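Hurkville Event Planning Board
Venues and Catering: Deposit terms for December receptions

d_ciobanu (moderator)
Members are asked to use this thread for questions on December deposits at Kinmont Hall. The hall requires 400 dollars to hold a date, with the balance payable 8 weeks before the reception. Please post your terms as written in your contract and leave out the names of clients.

fitzsimmons_catering
Our couple was quoted the same 400 dollars, but the contract adds a separate cleaning charge that is returned after the event. I would advise all planners to read the second page before signing. The charge is not listed on the hall's rate sheet.

svlad
I must disagree in part. The rate sheet refers to "additional terms," and the hall sends those terms upon request. My own final invoice came to 3,203 dollars, cleaning charge included, and every item matched the written estimate. I do not believe the hall has been unclear.

fitzsimmons_catering
A reference to additional terms is not the same as stating them. Couples compare venues by the rate sheet, and they should be able to see the full cost at that stage. 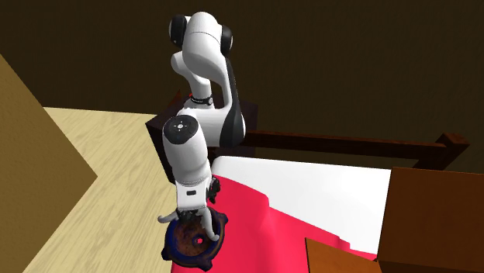 White robotic arm with black joint caps, computer rendering.

d_ciobanu (moderator)
Both points are noted. I have written to the hall office and asked whether the cleaning charge may be added to the rate sheet. Until there is an answer, please request the additional terms in writing before paying any deposit.

fudano_florals
May I ask about access for vendors? Our contract allows 4 hours for setup, and the ceremony arch alone takes up much of that time.

svlad
The office granted us an earlier start when we applied in writing. There was no fee. Address the request to the events desk and include a list of all vendors who will need the loading door.

fitzsimmons_catering
We were refused an earlier start for a December date, as another reception was booked that morning. I would not promise it to a client.

svlad
That is fair. Our date was outside the busy season.

d_ciobanu (moderator)
Vendor access will be moved to its own thread this evening. Kindly keep further replies here to deposits and charges.

Smaranda Vlad (svlad)
Understood. I will post our setup schedule there.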